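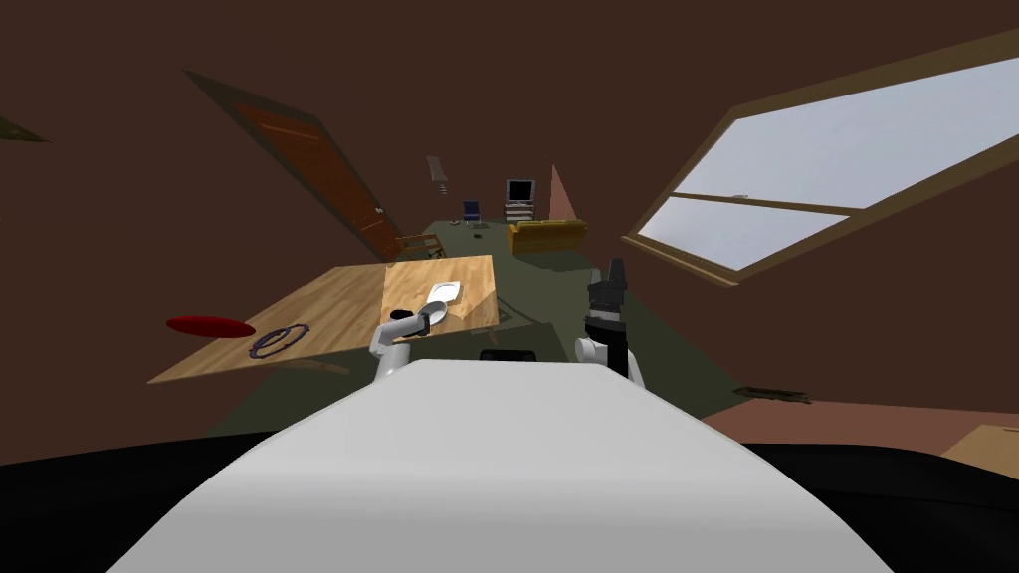
Home Explore Notifications Messages Lists Profile

OK so I finally caved and got the Pludar home sim kit. You get a living room, a robot with two arms and a pile of stuff to pick up. Been at it all Sunday!

The starter pack has 11 tasks and I'm through 7. Table pickups are my favorite – the gripper controls feel great once you slow way down.

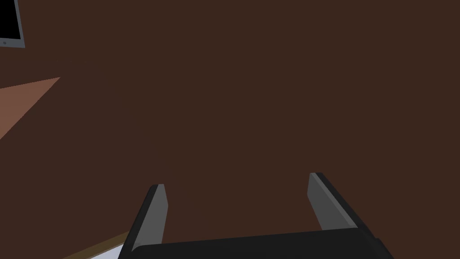
Georges Rawashdeh

Wrist view is where I spend most of my time. Wish it zoomed out a bit, I keep losing track of where the table is.

Small stuff is harder. The compact camera took me forever, you have to come in at an angle and go easy on the right finger

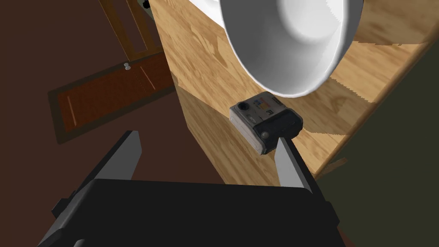
and even then I'd restart a lot. Resets are quick though – 2 seconds. Hussam, you asked if it beats Asinlow. For the price, yes, I'd get it again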